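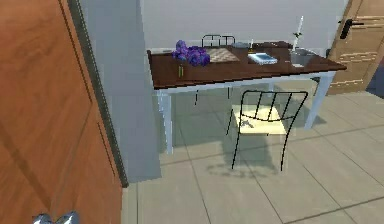 I've been a housekeeper at the same residential home for long enough to have trained most of the people I work with, and since January I've been sitting in on the Gridard sessions where they show us how the robot is coming along. It all gets tried out on a computer first, in made-up rooms, and only then does it come to us. The idea is that it will take over the side rooms, meaning doors, clearing tables, straightening chairs and putting things back. Fine. But look at the rooms they practice in. A closed book on the table, purple flowers, a chessboard laid out next to the flowers, and big pale tiles you could eat off. Our dining room has walkers parked in it and a man who hides toast in the curtains.

My supervisor, Lorna Matheson, is much more hopeful than I am. She thinks if it can get through a door and clear a table, that's two things fewer for us on a short-staffed morning. I asked her which two people would be gone once it could. She didn't like that much, and I don't blame her, she hasn't been told either.

What we have been told is that 58 of us across the three buildings will be "supported into new duties." I asked what the duties were. The man from Gridard said we'd be supervising. I said supervising what, and he said the robot. So I'd go from clearing a table to standing next to a machine clearing a table, at the same pay, and filling in a form on a tablet when it gets stuck. I have done the tablet training. It took almost 100 minutes and most of that was passwords.

Doors are a big thing with them, I've noticed. I counted myself out of that conversation until Iona Lennox from nights pointed out that our east wing went up in 1947 and half the doors stick in wet weather. You have to lift the handle and put your hip into it. I'd like to see the page in the manual for hip.

And then there's knocking. When I go into a room I knock, I wait, I say who I am, and I can usually tell from the voice whether it's a good day or I should come back with tea. I brought this up and it was written on the whiteboard as "greeting." Maybe they'll get somewhere with it. I'm not against the thing! If it wants to haul the linen carts up from Vurutmont House I'll hold the elevator for it. My back would send a thank-you card.

But I've been through Zultska, which was going to fix the rota, and Skinner before that with the talking floor scrubber, and both times we lost hours first and got the machine working second. The scrubber is still in the cupboard under the back stairs with a mop bucket on top of it.

Next session is after the holiday weekend. I've asked for the staffing plan in writing and I'll post whatever I get.

Recent posts
The talking floor scrubber, a history
Why I stopped doing double Sundays
Shoes that lasted me a whole year on hard floors
Iona's lemon bars (by request)
What "new duties" meant the last time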